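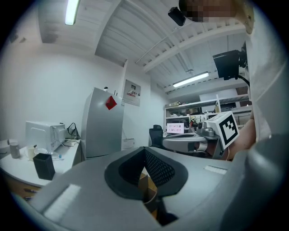 White ceiling, exposed beams.

Festano desk lamp: my review after nine months
By Nektarios Politis

I bought the Festano lamp in December, after my old Fona stopped working. It cost 39 dollars with the shipping. I write at home in the evening, mostly letters and translations, and my eyes get tired quickly, so I choose lamps with much care.

The box says 800 lumens. I have no instrument to measure this, but for one person reading it is more than enough. I keep it on the second level of brightness. The highest level is too strong for me, and on a glossy table it makes a white spot exactly where I put my paper.
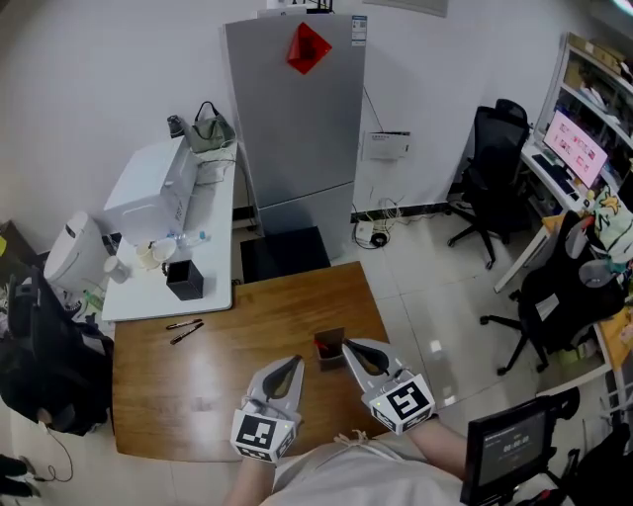 Reading time: 2 min

A shiny wooden table gives back the light from overhead, so a lamp that you can turn to the side is a great help. The arm of the Festano moves easily and stays where I leave it. The base is heavy.

Now the bad points. The switch is on the cable, behind the desk, and every evening I must search for it with my hand. The cable is also short. The instructions are printed in very small letters, which is strange for a company that sells reading lamps.

My sister has the Hsieh lamp, and its color is warmer and nicer in my opinion, but she paid nearly double. For my budget I would buy the Festano again. I only ask them to move the switch.

316 shares | 9 comments
Subscribe to the Mindimetti newsletter
We use cookies to improve your visit. Accept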